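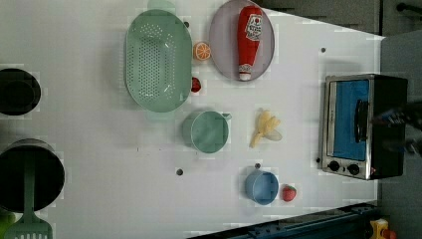
Gusard play kitchen set: review

Bought for the children's corner at our community centre, 834 in the Prerkudel catalogue. It has been in use for 3 weeks, mostly by four and five year olds.

What we thought of the pieces

The oval colander is the best thing in the set. It is mint green plastic, a good size, and the children use it for everything, including as a hat. The holes go in rows across the bottom and rinse clean under the tap.

The measuring cup is the same sort of green, with a short handle. The handle is a bit stubby for an adult but suits small hands. There are no complaints about the slotted spatula or the two black pots, though the larger pot is the only one the spatula sits in properly.

Play food is more mixed. The bananas come as one fanned bunch and can't be pulled apart, and my lot wanted to share them out. The halved orange is bright and convincing. The strawberry is small, so check it against your own rules if you have under threes in the room. The red ketchup bottle has a white label and won't stand up for long on a soft mat. On a hard table it is fine.

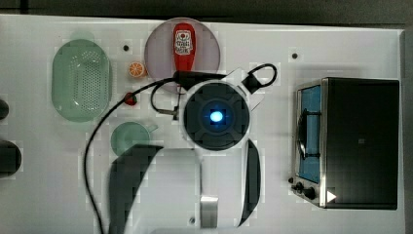
Colander, cup, plate and bottle on the white table, toaster oven at the right.

The plate is a pale lavender colour with a rim. It marks easily if you stack things on it, and Wilma Bakker, who runs the afternoon session, has asked for a second one. Prerkudel don't sell them singly, which is a pity.

Delivery took longer than the website said and one pot came with a scuff. They offered a part refund and I took it.

Would I buy it again? Yes, mainly for the colander and the pots. If food is what you are after, look for a set with more of it.

Iolanda Trindade
2022-11-18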